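Household and Shop-floor Machines, Unit 8: Can a machine do the chores yet?

Etton Evening Course. Notes to read before the Pavton visit in November.

Last week we looked at machines that do one job in one fixed spot. A bottling line is the usual case. Every bottle arrives the same way up, at the same height, and the machine never has to find it. This week we turn to work where things are left wherever somebody put them down.

Our chore for the session is wiping plates by hand with a cloth. It is dull work that most people learn as children, and it needs no strength to speak of. Keep it in mind when you read the claims in the Ostus and Parisi leaflets, which are in your folder.

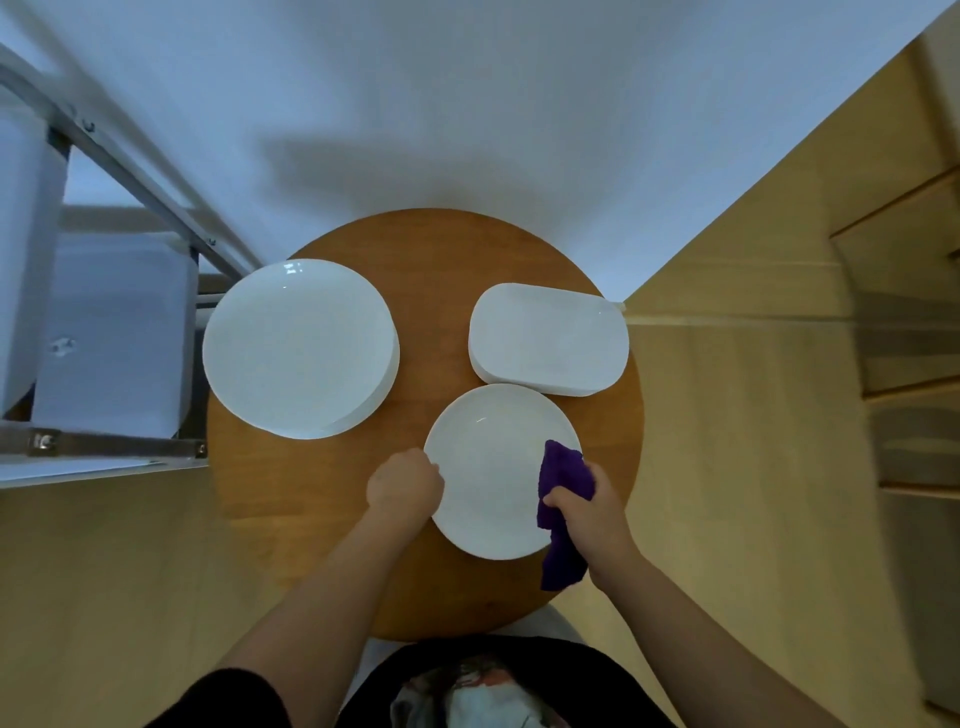
Handling and grip

Start with the two hands. They are doing different jobs. One steadies the plate at the rim and the other works the cloth against it. If the steadying hand pushes too little, the plate slides. If it pushes too much on one side, the plate tips. People correct for this all the time without thinking about it. A machine has to measure the push and answer it quickly, and many grippers sold today have no sense of touch at the fingertips.

Next, the stacks. Round plates and rectangular plates need different holds, and a pile of either has very little gap between one rim and the next. To take only the top plate, a person will usually slide a fingertip under the edge and lift one side first. A two-finger gripper is often too thick for that gap. Suction cups do better on a flat, glossy surface but lose their hold on a curved one, or where there is water.

Plain white glazed plates are also hard on cameras. Highlights move as the plate moves, and one white rim against another gives the software very little to go on. The Ostus trial used 454 plates in a single pattern with a coloured edge. Ask yourself how much of the result was down to the edge.

The cloth is the harder half of the job. A plate keeps its shape, so the machine can work from a stored model of it. A cloth has no fixed shape. It bunches, folds and hangs, and it looks different each time it is picked up. The part doing the wiping is mostly hidden under the hand. 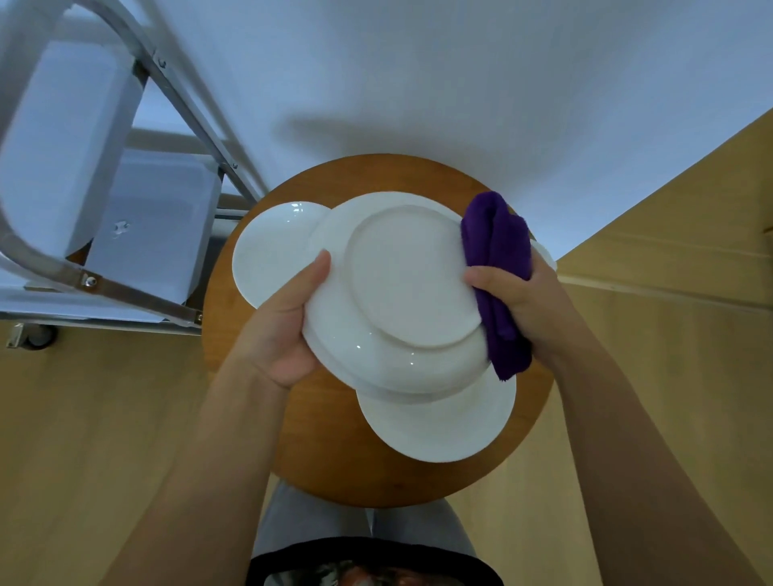 Turning a plate over adds another step. The underside has a foot ring, and water tends to sit against it, so the cloth has to follow the curve. The plate must be held up at the same time, with less of it resting on anything. For a machine this means planning for two arms together, and the two must not get in each other's way.

Then there is knowing when to stop. We judge dryness by look and by the drag of the cloth. The Parisi machine does not judge it at all. It makes 13 passes per side and puts the plate down, wet or dry.

Where this leaves us: washing was passed to machines long ago by changing the job. The rack holds the plates and the water does the moving. The course's first handout, from 1984, said hand drying would follow shortly. It is still mostly done by people.

For the visit, write half a page on one chore from your own home or workplace. Say which parts a fixed machine could do now, which parts need touch, and what you would change about the room or the objects to make it easier. Bring it on paper.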